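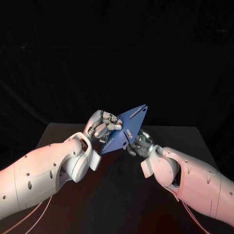 Paloma Achterberg writes that her great-grandfather taught at the Narnano mission school, and asks whether his letters home would have been kept.

They may have been. Letters to the mission office were usually filed by station. Private letters stayed with families, and we hold only the ones that were later given to us.

What do the station papers cover?
Narnano, Berkau and Hegyi. The catalogue has 671 entries, including school registers, annual reports and translation drafts. Berkau is the fullest of the three. The Hegyi baptism book is missing its first pages.
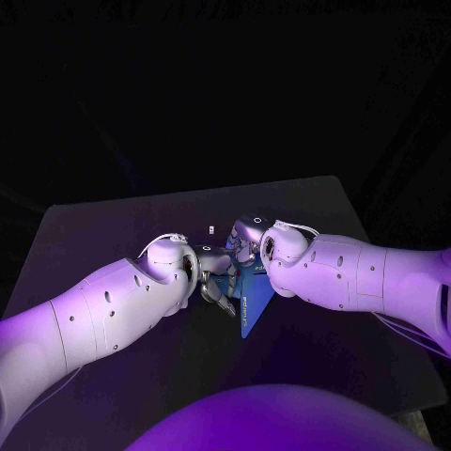

Two white robot arms reaching in over a dark table.

My ancestor isn't in the list of missionaries. Why?
The printed list names only people sent out by the home board. Local teachers, catechists and most wives were left off. Try the school registers, where 224 local teachers have been indexed so far – the work was begun by Tolera Alemayehu and is still going on.

How are names spelled?
Inconsistently. Clerks wrote what they heard, and one person can appear under several spellings. Search by station and year as well as by surname.

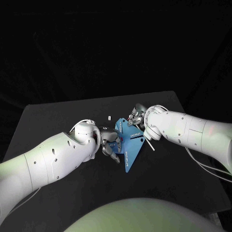
Robotic hand with its fingers curled downward, near a blue flat object.

Can I get copies?
Yes, for private research. Send the entry number and your postal address. Bound volumes are copied by hand-held camera only, so allow extra time.

May I quote from the letters?
Short passages are fine with the entry number given. For anything longer, write to Sunita Delacroix first.

Page last revised May 2020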